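件名:会議スペースの白い机、天板のがたつきとケーブルの垂れ下がり
チケット番号:566
受付:1月29日
報告者:Segundo Guzmán
担当:Jaanus Mägi
対象品:Jumance 机(白、長方形、グロメット穴付き)
設置場所:Skasov 2階、レンガ壁側
優先度:中
状態:解決済み

報告内容
レンガ壁側に置いた白い机が、手前の角に肘をつくと沈み、離すと戻ります。高さにして数ミリですが、ノートパソコンで文字を打っていると画面がずっと揺れます。搬入のときに組み立てて以来、脚のねじには触っていません。
もう一点、机の右側で白いケーブルが床に出たままになっています。椅子を引くと脚に引っかかることがあり、先週は一度コンセントから抜けました。天板の穴に通したいのですが、プラグの頭が大きくて入りません。

確認事項(Mägi)
1. がたつくのは机の位置を変えても同じか。
2. 脚の先のアジャスターは四本とも付いているか。
3. 天板の裏から見て、脚の固定ねじに浮きがあるか。
4. 穴の内径と、プラグの一番太いところの寸法。

回答(Guzmán)
1. 壁から離して部屋の中央寄りに置くと、揺れは小さくなりますが残ります。
2. 四本とも付いています。左手前だけ回すと空回りします。
3. 左手前の脚で一本浮いていました。指で回せるくらいです。
4. 穴は内径48ミリ。プラグはアダプター一体型で、斜めにしても通りません。
机の上は植木鉢と額だけにしてあります。椅子は二脚ともレンガ壁の前に寄せました。
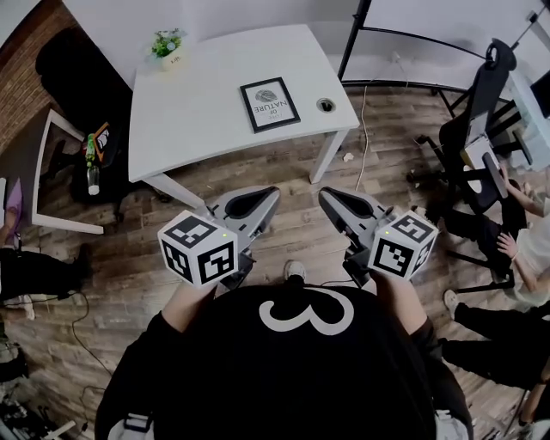
Mägi:了解しました。原因は二つ重なっていると思います。固定ねじの緩みと、アジャスターのねじ山のつぶれです。先にねじを締め、そのあとで水平を見てください。順番を逆にすると、締めたときにまた高さが変わります。ケーブルについては、穴に通すのはプラグ側をあきらめて、機器側の細い端子を床のほうから上げてください。

作業手順
・額と植木鉢を別の場所へ移す。
・床に毛布を敷き、二人で天板を下にして机を置く。
・四本の脚の固定ねじを、対角の順に軽く締める。一周したら本締めにする。
・左手前のアジャスターを外し、ねじ山を見る。つぶれていれば交換。
・机を起こして元の位置に戻し、水平器を長辺と短辺に一回ずつ当てる。
・低い角のアジャスターを半回転ずつ伸ばす。
電動ドライバーは使わないでください。この型の天板は受け金具の周りが弱く、締めすぎると金具ごと抜けます。

経過1(Guzmán)
固定ねじを締めました。浮いていた一本のほかに、右奥の二本にも少し緩みがありました。アジャスターはねじ山が半分ほどなくなっています。手元に替えがないので、Rundura の部品箱にあったものを付けてみましたが、径が合わず入りません。仮に厚紙を二枚重ねて脚の下に入れています。揺れはかなり減りました。

経過2(Mägi)
Marín に同じ型のアジャスターがあり、10個入りで注文しました。ほかの机でも同じ部品を使っているので、残りは予備として備品棚の下段に入れてください。届くまで厚紙のままで構いませんが、板の継ぎ目にかかると紙がずれやすいので、脚を継ぎ目から外して置いてください。

経過3(Guzmán)
部品が届き、交換しました。水平器は長辺で合い、短辺は手前がわずかに低かったため、手前の二本を半回転伸ばしました。肘をついても沈みません。打鍵中の画面の揺れもなくなりました。
ケーブルは機器側の端子から穴に通し、余りを束ねて天板の裏に面ファスナーで留めました。ただ、壁のコンセントまでの長さが足りず、机を壁に寄せないと線が張ります。延長コードを使ってもよいでしょうか。

経過4(Mägi)
1000ミリの延長コードを出します。差し込みの接続部は床に置かず、奥の脚に沿わせて留めてください。掃除のときに引っかけやすい場所です。机の下と右側の床も、配線の前に一度掃いておいてください。

経過5(Guzmán)
延長コードで配線し直しました。床を這う部分は壁際だけになり、椅子を引いても当たりません。額と植木鉢も戻しました。鉢は左奥の角に置いていますが、水やりのときに天板へこぼれるので、受け皿を足してあります。

対応結果
固定ねじ三本の緩みを締め直し。
左手前のアジャスターを交換。
ケーブルを天板の穴経由に変更、延長コード一本を追加。

残件
固定ねじの再点検を4月に行う。同じ時期に入れた机も一緒に見ること。合わなかったアジャスターは Rundura の部品箱に戻し済み。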